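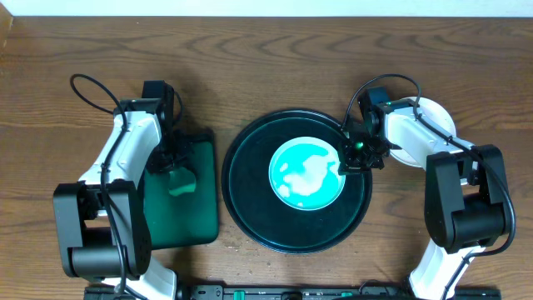

What Our Grandparents Ate in Winter
A report by Naima Filali and Casimiro Olmedo
December 21, 2019

When our teacher, Ms. Benavides, told us to pick a topic we could ask our own families about, we both said "food" at the same moment, so that was settled pretty quickly. We wanted to know how people in Plirkby kept vegetables through the cold months before most houses had a freezer.

We handed out 100 question sheets in July and got 67 back, and we were very happy with that (a few came with recipes stapled to them, and one had a long letter about goats). Of those 67 families, 64 remembered some kind of pickling at home. Cabbage came up again and again -- then beets, then green beans. Only 9 families still pickle every year.

We also spent a lovely long afternoon with Eldana Wako, who grew up on Pruren Street and told us her mother kept carrots in boxes of sand in the cellar. She said the children were sent down to fetch them and always argued over whose turn it was, as it was very dark and there were spiders.

The hardest part was sorting the answers. People used different names for the same dish, and we had to call several families back to ask what they meant. If we did it over, we would ask for the ingredients too.

We tried one cabbage recipe ourselves. The first jar was much too salty -- Casimiro's uncle ate it anyway -- and the second was good enough to bring to class.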